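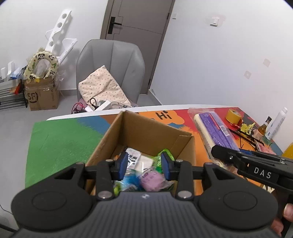

From: Frans Vanhove
Date: October 11, 2020
Subject: Re: [pantry-bulk] Rice storage and weevils, Moncrieff depot

> We opened the second lot of medium grain from Gullero and found
> live weevils in 6 of the bags. The first lot was clean. Can we
> freeze the rest and sell it, or does it all go back? Also, is
> there any point putting bay leaves in the bins?

Freezing works if the core of the bag gets cold enough. For a domestic chest freezer at -18 C I would allow four days for a 2 kg bag and a full week for 5 kg. Do not stack them solid. Leave a gap for air between layers, then bring them back to room temperature still sealed, otherwise condensation forms on the grain and you swap weevils for mould.

The 23 kg sacks are a different matter. The centre cools very slowly and a chest freezer has no fan. Split them first or send them back. Gullero credited Mulmont in June for a similar lot without argument, but they wanted the lot code and the delivery docket, so keep both.

Bay leaves: no. I ran them in two bins at Cedholm over a summer alongside two without, and all four had adults by the end. A gasketed lid and quick turnover did more than anything in the bin.

On the clean lot, check the seams before you shelve it. Rice weevils lay inside the kernel, so a bag can look fine for a month. Sieve a 400 g sample through a 2 mm mesh onto white paper, put the sample in a jar with a cloth lid, leave it somewhere warm and sieve again after five weeks. Label the jar with the lot code.

Vacuum the shelf joints and the peg holes as well. Spilled grain behind the uprights is the usual source of reinfestation. Surface spray will not reach it and I would not use it near open bins anyway.

Does anyone have a current price on 20 L pails with gamma lids? My last quote was for a minimum of 2,000, well past what we could use between the four depots.

Frans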